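Kombo: a dataset of film rumours and what became of them

I've been collecting film gossip for longer than I'd like to admit, and Kombo is what happened when I finally put it all in one tidy place. Every row is a rumour about a film (casting, plot, release plans, who got sacked from the edit) with a note on how it ended up once the film was out.

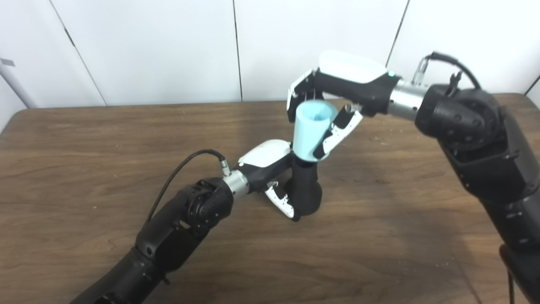
The first version was a spreadsheet I kept for arguing with my friend Vicente Henríquez, who believes every plot leak he reads and has been wrong about three trilogies in a row. It's now 3,000 rumours covering 290 films, and I still add to it most evenings after tea!

## What's in the folder

- `rumours.csv` – the main table, one rumour per row
- `films.csv` – one row per film, with a short id that matches the main table
- `sources.csv` – the sites and forums the rumours came from, by nickname only
- `notes/` – my scribbles on awkward cases, some of them very long (sorry)

## The columns

`rumours.csv` has 13 columns. Most explain themselves, but these ones get me emails:

- `claim` – the rumour in my own words. I don't copy the original article.
- `kind` – casting, plot, crew, release, title or other. "Other" is mostly cameos and songs.
- `spoiler` – yes or no. If you're building anything people will read, PLEASE filter on this first.
- `outcome` – true, false, partly or unknown. "Partly" covers things like the right actor in the wrong role.
- `first_seen` – when I first came across it, which may be a good while after it started.

## How the outcomes were decided

Renata Cabral and I each marked the whole lot separately and then compared. Where we disagreed we watched the film again, which is how I ended up sitting through the director's cut of something I didn't enjoy the first time. If we still couldn't agree it went down as "unknown". Renata is much stricter than me about plot rumours (a character who "appears to die" is not dead in her book), and I've mostly come round to her way of doing it.

## Things to watch out for

It leans heavily towards superhero films and sequels, as those are what people gossip about. Small dramas hardly get a look in. It's also all from English-language sites, so don't use it to say anything about film fans in general.

Rumours that came true are probably over-counted too. People love to link back to the post that got it right, and the duds get quietly deleted. I caught a fair few before they vanished but certainly not all.

A handful of films were cancelled or renamed halfway through. Renamed ones keep their old id, with the new title in `films.csv`.

## Versions

This is version 2. I fixed the muddle where reshoots were filed under both crew and release, and took out the duplicate rows from the old Follden forum, which had been posting the same set leak under different headings. The July update added the missing spoiler flags.

## Using it

Do what you like with it as long as you say where it came from and don't sell it on as it is. If you spot a rumour I've marked wrong, send me the row number and tell me where in the film to look. I do check, though it can take me a week or two if it's a long film.

Contact: Kombo mailbox | © the Kombo contributors | Back to top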